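Against the Combined Tool Handle

Most specifications for hand tools in light assembly now begin with weight. The buyer sets a ceiling, the supplier meets it, and the purchase is treated as settled. My argument is that weight is the wrong first number, and that grip span and handle angle should come before it.

Consider a bench worker who closes a tool 2,000 times in a shift. A lighter tool lowers the load on the shoulder, where large muscles do the holding. It does little for the forearm, where the closing force is produced. If the handle forces the wrist to bend sideways, the tendons run over a corner on every cycle, and a tool that weighs 200 grams can wear a person out faster than one twice as heavy with a straight grip.

At the Moya plant in Nandevley, where I spent 12 years in methods engineering, the standard issue was a combined handle in one size. Purchasing liked it for the obvious reason that one part number is easier to stock than three. Hidayah Entili, then the line lead, kept a drawer of older handles that workers traded among themselves at the start of each shift. The drawer was a fair survey of what the standard had missed. It was cleared out one October during an audit, and the complaints log grew.
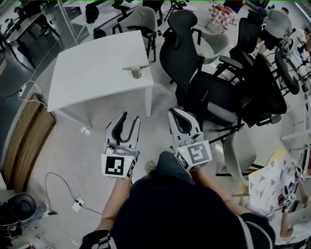 One tool in each hand, forearms reaching forward.

Two-handed work makes the problem worse. With one tool, the free hand can shift the part to suit a bad angle. With a tool in each hand that correction is gone, and the elbows move out to make up for it. A table set for one-handed work will usually be wrong for this, and few sites adjust it.

The common objection is cost. Mervyn Naylor has argued in the Clodcombe newsletter that fitted handles cannot be justified below about 60 workers per site. His figures include purchase price and storage. They leave out slower cycles late in the shift, which a supervisor can measure with a stopwatch, and they assume every worker would need a custom part. Three stock spans would cover most hands.

I would change the order of the specification. State the span range first, then the permitted wrist angle at working height, then closing force, and put weight fourth. Suppliers will build to whatever is listed at the top. Trials should be run in the last hour of a shift, with the people who will use the tool, and their rejections should be recorded by handle size.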